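# Kitting small wired parts: speaker notes

Slot is 30 minutes. Slides 1 to 4 are carried over from the Hamencombe talk, with the terms cleaned up. Mention that the handout has the full part list.

**Slide 1. Scope**

- Kitting only. Assembly and test are covered by Lauri Kuusisto in the next slot.
- One kit = one board, its wired components, one harness.
- Say "kit" throughout. Brernik paperwork says "set," Ikonen says "pack." Same thing.

**Slide 2. Bins**

- Shallow bins, raised rims, one part type per bin. Deep bins hide the last layer and the leads knot under their own weight.
- Boards go in a single layer. Round boards slide over each other and the tall capacitors take the knock.
- Wired components: fill to a level where each lead can be followed by eye to its own body. Past that point, refill more often.
- Refill from the back of the bench. Do not top up while a tray is open.

**Slide 3. Tray**

- Paper liner, changed each shift. White shows clipped strands and solder crumbs.
- Order of placement: board, then components, then harness. The harness goes in last and comes out first.
- Board toward one side, harness spread across the far side. Pause here, there is usually a question on why we don't use molded inserts. Answer: three board revisions since August, one insert each, all scrapped.

**Slide 4. Twisted pair**

- Grip the run, not the plug. Pulling on a housing loads the crimp.
- Leave the connector end free and check both housings before laying down.
- Loose loops. No folding, no tape, no tie. A tight bend opens the twist and the pair will not sit flat afterward.
- If the pair has a set from the reel, turn it so the curve follows the tray wall.

**Slide 5. Count from the trial**

- 400 kits built by the old method, 642 by the new one. Do not compare the raw totals, the shifts were different lengths.
- Harness tangles were the most common stop under both methods. Missing parts were second.
- Eetu Kinnunen has the stop log if anyone wants it by shift.

**Slide 6. Photos**

Leave both up during questions.
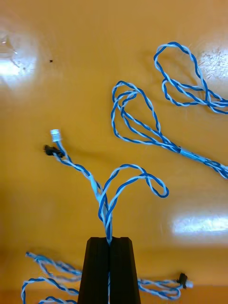 Twisted pair first, bins and lined tray second.

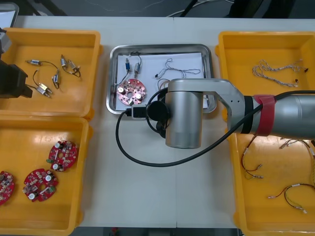 **Minttu Leinonen**
Process Technician, Small Parts

Points to make on the second photo: boards and wired components are in separate bins, and the tray has its liner in. On the first, the blue and white pair is held along the run with the two connectors clear.

Close with the open item: lead length. Evusov can supply shorter leads but the minimum order is 1060 pieces. Decision is with Nadine Hakim.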